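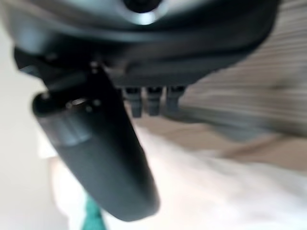 Cloudy film on matte dark grey plastic after cleaning
Posted in Household, Cleaning and Surfaces

Kanchan Upadhyay
I have a few storage boxes in matte charcoal plastic. After wiping with washing-up liquid they dry with a pale, patchy film, worst on the curved parts. Tap water in Ginthorpe is hard. Is this residue or damage to the finish?

Shivam Garg
Most likely limescale and leftover detergent. Mix one part white vinegar with 8 parts water, wipe on with a damp microfibre cloth, leave for 2 minutes, rinse with distilled water and dry at once. Test on the underside first. Keep it off metal screws and fittings. If the patches vanish when the surface is wet and return when dry, that alone does not settle it, as fine scratches do the same. If two treatments change nothing, assume wear.

Poonam Rawat
I use baby wipes, seems fine.

Léonie Lecomte
Agree with the vinegar. Avoid melamine sponges and cream cleaners: both polish matte plastic and the shiny spots are permanent. Wipes often contain conditioners that leave a film of their own.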